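Chapter 6
Rooms with a Small Kitchen Corner

Many guest rooms and staff rooms have no kitchen. They have a wall with an outlet or two, a mini fridge, a kettle and a table. The person who looks after such a room has to fit all of this into a short stretch of wall, keep it clean, and leave enough floor for people to walk through.

This chapter deals with the kitchen corner as one unit of work. Chapter 5 covered floors and walls on their own. You will use that material again here, above all the section on glossy tile, where a spill is easy to wipe up and easy to slip on.

After reading this chapter you should know how to place a small fridge and a kettle, how to run a cord to a wall outlet, how to dress a table that stands against brick, and how to clean behind all of it.

6.1 Start with the outlets

Find the outlets before you move any furniture. In older buildings they are often low on the wall, a little above the base strip, and a table with a long cloth will hide them. Hidden outlets get forgotten. Cords are then pulled tight or pinched under a table leg.

The Zelska guest house, used as a case through this part of the book, has 34 rooms. When the house was refitted by Paulauskas, the first drawings showed the furniture and left out the outlets. The tables went in, and staff spent much of February moving them again. The later drawings marked every outlet and gave its height from the floor.

Keep the cord on the wall side of the table. It should have some slack and should not cross the path to the door. Lift the hem of the cloth once a week and look at the plug.

6.2 The fridge and what goes on it

A mini fridge gives off heat. Read the maker's sheet for the gap it needs at the back and sides, and check whether the top may be used as a shelf. Where it may, keep the load light. Empty the kettle before you wipe under it.

Large appliances should not share the corner if the room can be arranged any other way. Where one has to stand on the floor next to the table, leave its lid or door clear and do not store linen on it.

6.3 The table cloth

A full-length cloth hides scratched legs, and it collects dust at the hem. At Zelska the cloths come from Prirska in one color, deep red, and the laundry cost is worked out for 205 cloths a month. Folded corners take longer to press than plain ones. A brick wall also rubs the back edge, so turn the cloth end for end at each change.
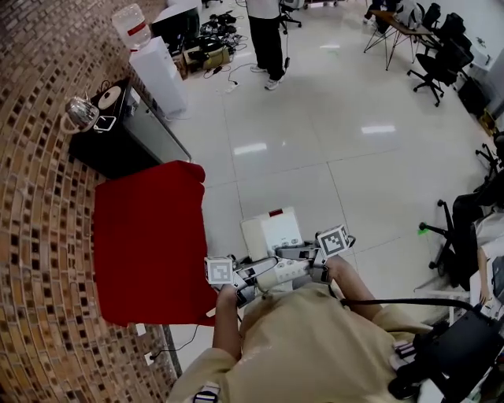
One reader of the first edition objected to the whole idea of a long cloth near an outlet, and wrote that in a room with a kettle the hem ought to stop well above the plug, whatever it did to the look of the table. The point is fair. Zenik now cuts a shorter cloth for this use, and exercise 3 asks you to compare the two lengths.

6.4 Order of work

Unplug the kettle first. Clear the table, take off the cloth and shake it outdoors. Brush the brick from the top down, paying attention to the mortar lines. Wipe the fridge, then the base strip, and do the floor last.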